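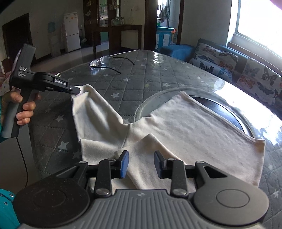 Two hand-held grippers on a cream garment, one pinching the raised end of the narrow section.

Cloth slips out of gripper fingers when the second hand pulls
Posted in: Home Builds and Shared Workshops > End Effectors

Posted by Vundum

Good evening. I am requesting advice on finger pads for a pair of hand-held grippers used on clothing. The work is carried out at home, on a dining table with a quilted cover. The intention is to record folding by hand first and to transfer the same fingers to two small arms once the arms are finished. The arms are a separate matter and are not part of this inquiry.

The fault is as follows. One gripper takes the end of a sleeve and lifts it. The other then closes on the wide panel and draws it toward the hem. When the cloth becomes tight between the two, it leaves one set of fingers, nearly always the set holding the sleeve. A single layer is worse than a folded edge. Thick items such as towels give no difficulty.

I have kept a written log since September. Of 287 attempts with a smooth, plain fabric, 62 ended with the cloth lost before the fold was complete. The log does not separate single layers from double layers, and I recognize that it should have done so.

I have already attempted the following:

Cleaning the pads with a damp cloth. There was a small improvement which did not last through the evening.
Closing the fingers harder. This left marks in the fabric and the cloth continued to slip.
Placing a strip of rubber band over one pad. The strip rolled off.

I would be grateful to know whether a softer pad is the correct remedy, or whether the difficulty lies in the manner of gripping. I would also ask whether the table cover should be removed. It moves with the garment to some extent, and its stitching catches the fingertips when I go in low.

Posted by Menden
Marked as accepted by the original poster

The difficulty described is common, and in our workshop it was resolved chiefly by changing the grip. The pads were changed afterward and made a smaller difference.

Please consider the direction of the pull. If the fingers close on a sleeve end and the cloth is then drawn straight out from the fingertips, only friction at the tips is holding it. If the gripper is turned so that the pull runs across the pads, more of the pad surface is in use. A quarter turn of the wrist after the pinch is sufficient. It feels awkward for the first session.

It is also advisable to take up more cloth. Push the fingers slightly forward as they close, so that a small ridge of fabric gathers between them. A ridge holds considerably better than a flat single layer. Where the garment already has a raised fold, use it.

With regard to pads, a softer material will help provided that it is bonded over its full face. Loose sleeves and bands will roll, as has been observed. Replace both pads of a gripper together. A new pad facing a worn one pulls the cloth to one side.

The cover should be kept. A bare hard table makes it more difficult to get a fingertip beneath the cloth. Fasten the cover at the corners with table clips and approach the garment at a shallower angle, and the stitching should cease to be a nuisance. Check also that the cable of the left-hand gripper is not dragging on the table edge, as this will tug the wrist at the end of a long pull.

Members are reminded that a log of this kind should record the number of layers, the direction of pull and which gripper lost the cloth. Our own sheet stands at 1597 entries, and the third column has been the most useful.

Posted by Fu

Softer pads. I used the thin silicone sheet sold for lining drawers, cut to size and glued down. It collects lint and must be wiped frequently. I have no experience with sleeves, as my build handles only napkins.

Posted by Vundum

Thank you both. The quarter turn was tried on Thursday over 43 attempts, with the original pads and the cover clipped at the corners. The cloth was lost in two of them, each time on a single layer. I have ruled the additional columns into the log and will order pad material at the end of the month. The cable did require a longer loop.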